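Tuvdale Cups and Mugs

We love a good plain cup, and the Tuvdale white disposable is a lovely one! Clean rolled rim, gentle taper, no printing at all, so you can write names on it or leave it be. Sold in sleeves of 13 or boxes of 136.
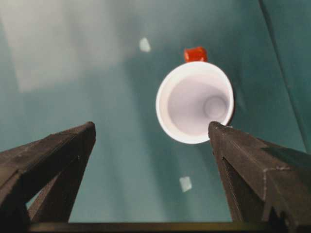

Can I order a single sleeve?
Single sleeves are fine, and they post at the same rate as a small parcel.

For your own desk there's the Tuvdale mug (item 422), a proper favourite of ours. Glossy black body, silver-edged ridges towards the base and that cheerful orange-red handle, which has a great lumpy texture – you'll never mix it up with anyone else's. 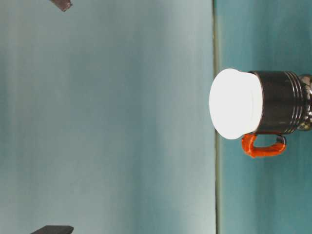 Tuvdale mug, black with orange-red handle

Nindow Kitchen Goods | Contact us | © Nindow | Back to top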